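Search this diary
Enter keywords
Go

14 Feb 2023

Budget day, or as near as I get to one. I've had the spreadsheet open since breakfast and I've moved the same line up and down it so often that I've worn a groove. The line says "second arm". Sometimes it also says "second arm???" depending on how long it is since I last had a biscuit.

The money from Akbridge has to be spoken for by the end of March, and once you take off the bench, the insurance and the new power supplies there isn't nearly as much of it as I told everyone at Christmas. Toshiko Tamura rang first thing and said to stop looking at arms and start looking at what goes wrong with the one we've got. She's right, she usually is (I didn't say so on the phone).

So I spent the rest of the morning with the buzzers instead of the catalogue. Yellow, green, purple, all on the red tray, with the toy corn and the other bits left lying about on it so it isn't too easy.
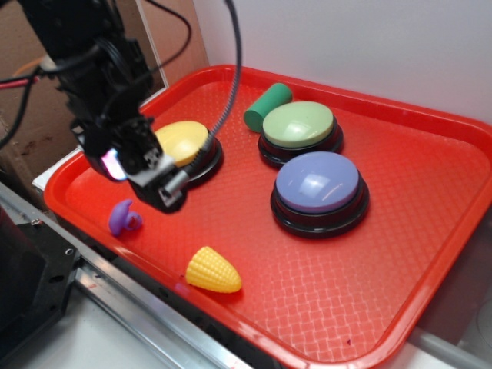 What I want to know before I spend anything is whether the gripper is the weak point or the cables are. If it's the gripper, Getov will sell us a better one for far less than a whole new arm, and I can stop pretending to understand finance. If it's the cables I can sort that with an afternoon and a bag of clips. Only if it's the arm itself do we need to have the big conversation, and I'd quite like that conversation to be with someone from Clirutbridge who has had lunch first.

I rang Ebihara too, for a second price. Very nice woman, very long hold music. They do a starter bundle with a gripper and a spare set of motors, but delivery is 20 working days, and the quote only stands for four weeks. I wrote that on the back of my hand and then washed up, so now it's in here instead.

Spares! I never budget for spares. Last year I put down 100 pounds for "screws etc" and the etc ate the lot before Easter. This time there's a proper line for it and I'm not allowed to raid it for a nicer chair.

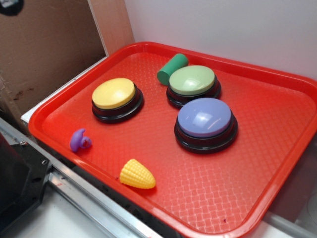
By four I had a list I could live with. Gripper first, then motors, then a second rail so we can set up one job while the other is running – that's the thing that would really save us time, and it's the cheapest on the page. The second arm has gone down to the bottom with a note saying "next year, ask again". I felt a bit sad typing it. I'd already picked where it was going to go.

Must send Toshiko the figures tonight. Must also find the invoice for the bench, which I put somewhere safe.

Comments (3)

marrowfat
Get the rail! We put ours off for two years and I could kick myself.

Pip in the shed
Does the Ebihara price include VAT? Ours didn't and it was a nasty surprise.

dorsetjen
Check the freezer drawer for that invoice. I'm serious, that's where mine was.

Recent entries
The bench arrives, the bench doesn't fit
Things I said at Christmas about money
Getov catalogue, with biscuits
59 cable ties and no scissors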